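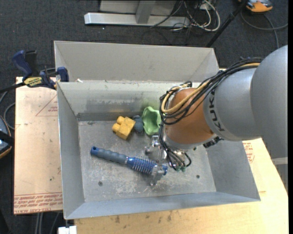 Rules for Working Near Robot Arms
Robots and Rules, Part 4
Ages 9 to 12
Updated 12/2/25

A robot arm is a machine that moves things. It has joints, like your shoulder, elbow and wrist. A motor turns each joint. A computer called the controller tells each motor how far to turn and how fast.

A large arm can weigh more than a grown person and still move quickly. It does not get tired and it does not feel pain. Unless it has been given special sensors, it also does not know that somebody is standing next to it. This is the reason robots have rules.

Where do the rules come from?

Many of the rules are written down in documents called standards. A standard is a list of things that builders and owners of machines agree to do in the same way. Experts from many countries write them together. One well-known standard for factory robots is called ISO 10218. It has one part for the people who make robots and another part for the people who set them up and connect them to other machines.

A workplace then adds rules of its own. The Pilten workshop in Katunstead keeps its robot rules in a binder with 62 pages. New workers read all of it before they are allowed past the yellow line.

Rule 1: Know the reach

The reach is the farthest point the arm can touch. Reach is often measured in millimeters. If an arm has a reach of 3000 millimeters, that is 3 meters, or nearly 10 feet. The space the arm can move through is a danger zone. Whatever the gripper is holding must be added to the reach, and so must the space an object could travel if it were dropped or thrown.

Rule 2: Keep people and moving robots apart

The most common way to do this is a fence with a gate. The gate has a switch on it. When the gate opens, the robot stops. Some workplaces use a light curtain, a row of invisible beams. If a person breaks a beam, the robot stops. Other workplaces use a scanner that watches the floor.

A fence must stand far enough away that a person cannot put an arm through it and touch the robot. The standards include tables for working this out.

Rule 3: Have a stop button

An emergency stop button is red and sits on a yellow background. It is placed where a person can get to it fast. Pushing it stops the robot. The button stays down until somebody twists or pulls it back up, and letting it up must not start the robot again. A person has to start it with a separate control — on purpose, after checking that it is safe.

Rule 4: Go slow when teaching

Sometimes a trained worker has to be close to the arm to teach it a new job. The robot is then put in a slow mode. The end of the arm may not move faster than 250 millimeters per second, slower than most people walk. The worker holds a control box with a special switch that has three positions. Let go, and the robot stops. Squeeze too hard, and it also stops. It moves only when the switch is held in the middle, because a frightened person may do either of the other two things.

Rule 5: Fix the work in place

A bin or table that slides is a problem. The robot goes where its program or its sensors tell it to go, and a bin that has shifted may be hit. Bins can be held with clamps or bolts. Cables and hoses on the arm need enough slack for every bend, but loose loops must not catch on anything.

Rule 6: Plan for a lost grip

A gripper can let go when the power or the air supply fails. Builders have to think about this before the robot is switched on. At Pilten, each gripper is tested with the Calado checklist, and the result is written in a log. The April log has 613 entries.

Rule 7: Lock it before you fix it

Before a repair, the power is switched off and a padlock is put on the switch. The person doing the repair keeps the key. If two people are working, there are two padlocks.

Words to know

Controller: the computer that runs the robot.
Gripper: the part that holds things.
Hazard: something that could hurt a person.
Risk assessment: a written list of hazards, how bad each one is, and what will be done about it.

Next in this series: Part 5, Sensors and Scanners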